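Erkia wants you to teach the kitchen robot yourself. First, somebody has to clear the counter

18 Jul 2026

Erkia says a person with no robotics training can teach a robot arm to tidy a kitchen counter in a single afternoon. The company put that claim in front of a small invited audience this week, and the kitchen it used does not exist.

The whole thing runs in simulation. An operator sits at a desk with a hand controller, watches a rendered arm on a screen and steers it through a task: pick up the knife, put it down over there, go back for the sponge. The software, called Ginside, records every motion. After enough recordings a learned program is supposed to take over and do the job alone.

"It's driving, basically," said Rasa Vasiliauskas, who runs the product side at Erkia. "If you can park a car, you can teach this."

Parking a car may be the right comparison, since plenty of people need several tries. I took a turn at the controls and spent most of it going past the thing I wanted, backing up and going past it again. 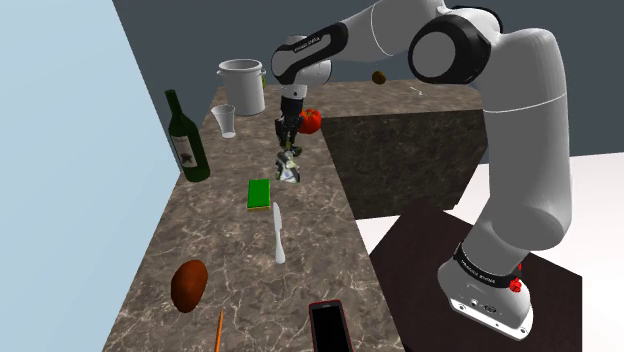
The simulated arm over the practice counter. Render: Erkia

The practice counter is messier than the tidy tabletops these companies tend to show, and Erkia deserves some credit for that. There's a pot, a wine bottle, a drinking glass, a tomato or something close to it, a sponge, a phone. Lighting is flat and even. Nothing drips or sticks, and no child walks through asking where the charger is.

Erkia says it has collected 554 demonstrations so far, recorded by 11 operators. Asked how many of those were thrown out as failures, Vasiliauskas said the company was "still deciding what counts." She did give one result: on the knife task, the trained program succeeds in 70 percent of attempts. That is with the same simulated counter it learned on. She had no number for a counter it hadn't seen, and no number for a real one.

So three times out of ten the knife does not end up where it should. In a simulator that costs nothing. In a kitchen with a glass next to the knife, somebody is going to be sweeping up.

Kobe Timmermans, who trains operators for the warehouse company Vandenberghe, came to the showing and left unconvinced. His own staff use remote control to teach sorting arms, and he said the hard part has never been the steering.

"People don't repeat themselves," he said. "You ask for the same grab and one person comes in from the left, the next one from the right, and after lunch they all do it another way. The machine gets all of that. Then you wonder why it hesitates."

He also asked about depth. On a flat screen it's tough to judge how far the fingers are from the thing beneath them, and with the gripper hanging open over a pile of crumpled odds and ends, I couldn't tell a near miss from a mile. Erkia's answer is to offer more than one view of the counter. That helps, though it also means looking back and forth while your hand keeps moving.

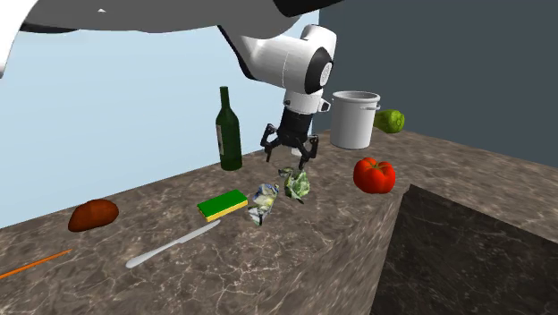
Afaf Nasrallah

The other way to teach a robot is to take hold of it and push it through the motion. Erkia dropped that approach in January. Vasiliauskas said hand guiding was slow and tired people out, and that it needs a physical arm in the room for every trainee. All true. It also lets the person feel when the fingers touch something, and a screen doesn't.

Visitación Cuesta teaches an evening course in machine handling and has used both methods with beginners. She prefers to start them by hand. "They learn what the arm can't reach," she said. "On the screen they think it can go anywhere, and they get annoyed with it." She has tried Ginside and found it easier to set up than she'd expected. She'd use it for practice. She would not, she said, sign off on anything trained only there.

The view from down near the gripper is the one Erkia is proudest of, and it's the most useful of the lot. With the fingers open on either side of the knife you finally get some sense of where you are. My best grab of the day was made from that angle - and my worst, a few minutes later, when I closed on nothing at all.

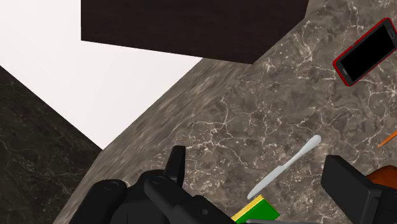
What happens next

Erkia plans a trial on physical arms with 3 partner sites. It would name only one, the kitchen fitter Andach, whose project lead Ruben Van der Linden confirmed the talks but said no contract had been signed. "We want to see it pick up a knife in our showroom," he said. "Ours, with our light and our scratches."

No date has been set for that. Erkia would not discuss a price for Ginside and said the recordings themselves will stay private for now, so outside groups can't check the 70 percent figure. Vasiliauskas said more results would follow once the physical trial is under way.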